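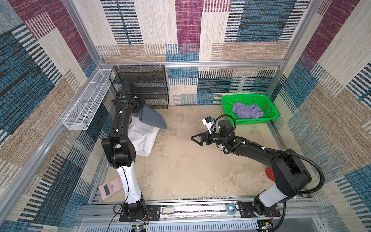 Pestgate, 2nd November

Figure 2. The Ruteo cell during the cloth task. The left gripper is holding down the grey cloth and the right gripper is open, pointing towards the left arm.

3. Teaching the task by remote control

I began this project convinced that we'd teach everything by hand, by which I mean taking hold of the arm and walking it through the motion. For a single arm that's lovely. You feel the weight, you feel the cloth drag, and you stop when it seems right. With two arms it falls apart rather quickly (I have only two hands, and each of them ends up busy steering a wrist, with nothing left over to work the grippers). We kept hand guiding for setting the rest poses and moved everything else to remote control.

The remote set-up is a pair of small copies of the arms, which we call the Pidari handles after the workshop that machined them for us. You sit at the desk, move the handles, and the big arms follow. Squeezing a trigger closes the gripper on that side. There's no force coming back to your hands at all, so you judge everything by eye, and it took me a good while to stop pressing down too hard. Weronika Śliwiński was much better at it from the start and I learnt mostly by watching her elbows.

The task itself sounds dull and is a pain to do. One arm pins a piece of cloth, the other comes in from the side, picks up a free edge and brings it across. In Figure 2 the left arm is doing the pinning, and you can see the cloth fanned out in a point from where it's held. We taught people to leave the pinning arm alone once it was down – every small twitch of the handle travels into the cloth, and the edge you were aiming for is suddenly somewhere else. Bogumił Duda suggested a foot pedal that freezes one side. I was sceptical, and then I used it for a morning and refused to give it back.

We didn't tidy the cell between demonstrations. Other bits and pieces were allowed to stay put, such as the pink calculator on the floor near the left arm and the green basket with a lavender cloth in it at the back. The patterned fabric on the walls was a deliberate choice too. An earlier version of the policy, trained against plain grey boards, got very confused whenever anybody hung up something else, and I'd sooner have a busy background from day one.

Collection ran through October. We recorded 128 demonstrations and threw out 33 of them. The rule for throwing one out was simple enough: if the operator let go of the pinned cloth and had to grab it again, the recording went. We did keep fumbles by the other arm. A missed pick followed by a second try is useful to learn from, and to my mind those recordings look more like real work than the spotless ones do.

The one thing I'd change is how we wrote down who was driving. We logged the operator's name by hand on a sheet, and my handwriting let us down more than once. Style matters a lot here. Weronika brings the right arm in low and slow, while Bogumił comes from higher up and drops onto the edge, and a policy trained on the two mixed together will sometimes hover between them as if it can't decide. Witkowska, the logging tool we've since moved to, asks for the operator before it will start recording.

Each operator had a practice session that wasn't recorded, and could stop whenever they liked. Nobody drove for a whole afternoon. Your wrists get tired well before you notice it, and tired wrists give you wobbly paths – I could pick out my own late recordings just from the plots. How we smoothed those paths before training is covered in the next section.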